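Ticket 693 - Right gripper drops out mid-task, arm holds position
Site: Dradelden, cell 4
Opened: 14 November 2020
Priority: raised from normal to high
Status: closed, one follow-up open

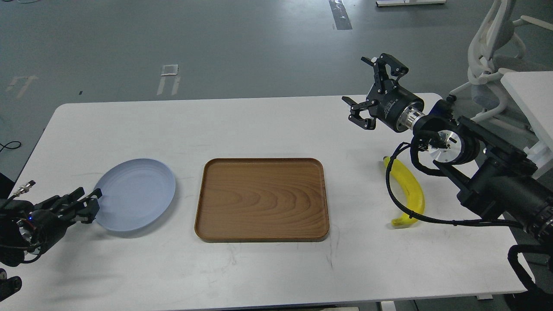
The task is put-the-fruit-on-the-tray. Left hand steadies the plate, right gripper picks the banana and sets it down on the tray. It had been running without complaint since the cell was moved to the Tronari controller. This morning the right gripper stopped answering partway through a pick. The arm itself stayed powered and held position. The left hand was not affected.

What the operator sees
Gripper status goes from READY to NO REPLY. Jaws stay wherever they were. The controller does not raise a stop, and the arm will accept a new motion command. That last part is why the priority was changed. An arm that keeps moving with a gripper it can't talk to should not be possible on this cell.

Log from the controller
gripper_R: reply timeout, 132 ms
gripper_R: retry 1 failed
gripper_R: retry 2 failed
gripper_R: state unknown
arm_R: ok
arm_R: new target accepted

Tried first
Restarted the gripper driver. Came back, failed again on the second pick.
Power cycled the whole right side. Same result.
Swapped the gripper for the spare. Same result, so the original went back on.
Went back to the previous Yakubu driver build. Same result, put the current one back.

Next entry
Ran the arm through its range by hand with the drives off and the status page open. The gripper drops out when the wrist is turned in and the arm is low. Raise the arm and it comes back in a second or so. Repeated this until there was no doubt. Points to the cable or its connector and not to software.

Next entry
Took the cable off and put a meter on it. One data line opens when the cable is bent close to the wrist end. The jacket looks fine from outside. The cable has too much slack for this task and it catches on things when the arm comes down low, then gets pulled when the arm goes back up. Our drawing calls for 700 mm between the last clamp and the wrist. The one fitted was longer.

Fix
New cable from Ekalby stock, cut to the drawing. Added one clamp on the forearm - leave it a little loose or it pinches at full wrist turn. Ran up to 132 picks afterward with no timeouts.

Controller setting
The stop on lost gripper was switched off in the config. Change history shows it was turned off in February during bench testing and never turned back on. It is on now. Tested by pulling the gripper plug with the arm moving at slow speed: arm stopped, fault shown, new target refused until reset.

Still open
Same check needed on the other cells that were set up from the February config. Until that is done, keep hands off the table whenever the drives are on, even if the arm looks parked. The left side cable has not been measured yet and is on the list for the next service.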